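Pluvmont Toy Library
Gallery: the foam shape board

Posted January 11, 2022

Welcome to the gallery page of our toy library in Pluvmont. We lend toys to families and small nurseries, and for each larger toy we keep a page like this one, so that you can see what you are borrowing before you come to us. This page is for the shape board made of foam. It is one of the toys we are asked about most often, and many of the questions are the same, so I have tried to put the answers together with the picture.

Why foam
Our first shape boards were made of wood and came from a shop in Lemitz which has closed in the meantime. They were beautiful, but they were heavy, and when a child dropped one from the table the whole house heard it. With foam it is much more quiet. It is also kinder to the fingers and to the floor. The weak point is the edges of the holes, which become soft if somebody pulls at them again and again. Please ask the children to push the pieces in and not to pick at the foam.

For which age
We recommend it from around 28 months, together with an adult. Younger children like to hold the pieces, but they also like to bite them, and foam does not forgive teeth. Older children sometimes say it is too easy for them. Then you can let them close their eyes and find the right hole only with the fingertips. My own nephews were quite silent for a long time with this game, and this does not happen often.

Borrowing
The board goes out for 6 weeks and can be extended once if no other family is waiting. The deposit is 900 and you receive it back when the board and the pieces return. The pieces travel in a cloth bag with a string. If a piece is missing, please tell us directly. We are not angry, we only want to know it before the next child is disappointed. In October a piece came back to us by post in an ordinary envelope, completely flat, and after one night on the shelf it had its form again.

Cleaning
Use a damp cloth and a little mild soap, then let the board dry lying flat. Do not put it on the radiator and do not put it in the dishwasher (yes, it was tried). If there is dust in the holes, a dry paintbrush is very good for that. Pen marks usually stay. We have learned to live with them.

Where to find it
It is kept on shelf 11, beside the Flakow building blocks and under the Oosthuizen puzzles. The large floor puzzles are on the other side of the door and have their own gallery page. If the shelf label is turned around, the toy is reserved and we ask you to leave it in its place.

How to begin with the board
When a child meets a shape board for the first time, I would not give all the pieces together. Too many at once and the child only makes a pile. I start with the one which has the clearest form, and on this board it is the star, on the left of the middle row, with the round hole next to it. These two cannot be mixed up, and the child has a success early. After that you can go to the lower row, where the wide oval is in the middle, and to its right a bigger square with rounded corners. The most difficult place for many children is the lower left, where a small rounded square and a small circle are direct neighbours. There it is good to wait a little before helping. The two small squares on the right side, close together, I keep for later, when the child already understands that one kind of shape can have a place more than one time.
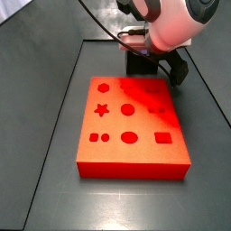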